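Home » TV & Radio » Features » The restoration show that has got us all looking at our guttering

The restoration show that has got us all looking at our guttering

2016-08-04

If you had told me in the spring that I would spend my summer evenings shouting at the television over lime mortar, I'd have laughed. And yet there I was last week, standing up in my own front room, pleading with a man in a fleece to leave the chimney breast alone.

The Long Way Home has reached the fifth of its 7 episodes and I can't remember when I last enjoyed a property programme this much. It follows one building, a former mill at Guvdale, from the week the keys are handed over to the first night anyone sleeps there. One building! For a whole series! After years of shows that whip through a barn conversion between two advert breaks, with a wobble over the windows at twenty minutes past and a glass of fizz at ten to, it feels almost reckless to spend the best part of an hour on a floor.

The floor hour, by the way, is the third episode, and it's the one to start with if you're only going to try one. The boards on the upper level turn out to have been laid over an older set, and those over an older set still, and the joiner goes down through them on his knees with a torch between his teeth. There is hardly any music. You hear him breathing, you hear a nail come out, and then he says "oh, hello" to a beam. I have watched it twice.

Lingyun Mao presents, and she's a real find. She came from radio, where she did a late programme about people's working lives, and it shows in the way she lets a silence run. She doesn't wear a hard hat for effect, she doesn't walk towards the camera waving her arms, and she has yet to ask anybody whether they're worried about the budget. (They are. It's written all over them.) She asks things like how you learned to do that, and who taught you, and would you do it this way in your own house. The plasterer's reply to the last of those, in episode two, was so long and so cheerful and so rude about his own bathroom that they left nearly all of it in.

It was made by Pliton, a small production company with an office above a bike shop in Buston, and I gather it was turned down in several places before it found a home. You can see why it might have made people nervous. Filming went on over 16 months. The crew was tiny, the weather was dreadful, and the roof was off for a good deal longer than planned, so that most of episode four is people in waterproofs looking up. It's wonderful television, though I admit it doesn't sound it.

What I love most is how much of the place gets in. The mill is more than 200 years old and everyone nearby seems to have a story about it, from the woman whose grandfather lost a boot in the wheel pit to the retired postman who swears there was once a dance floor. Mao listens to all of them. Some of the stories can't both be true, and the programme is quite happy to leave them sitting side by side. There's a lovely run of short scenes in the Petchrat Arms, the pub at the bottom of the hill, where the builders have their dinner and the regulars tell them what they're doing wrong.

Not everything works. The titles are far too long, with a lot of mist, and the drone shots of the valley come round so often that my husband has started waving at them. I'd also like to hear more from the owners, a couple in their fifties who are likeable but plainly shy, and who tend to drift out of shot just as things get interesting. When they do speak up, as in the row over where the stairs should go, the whole thing lifts.

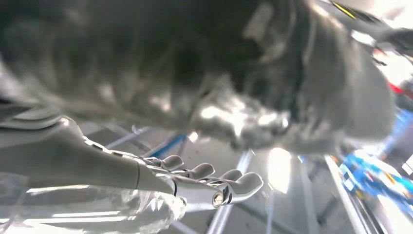
A reader who signs herself only as Maureen has written in to say that she can't forgive the series for the stairs. The old ones should have stayed exactly where they were, she says, worn treads and all, and she had to go and put the kettle on when they were carried out to the yard. She adds that she'll be watching to the end regardless, as she wants to see what they do about the range.

So do I, Maureen! The range has been sitting under a tarpaulin since the second episode and every so often somebody lifts a corner, has a look and puts it back. I've heard that it gets most of next week's programme, along with a trip to a foundry and a good long look at how you hang a door in a wall that isn't straight.

A second series is being talked about, with a different building and the same crew, and filming could begin in November if the money comes through. I'd happily wait for it. In the meantime the earlier episodes are all on catch-up, mist included.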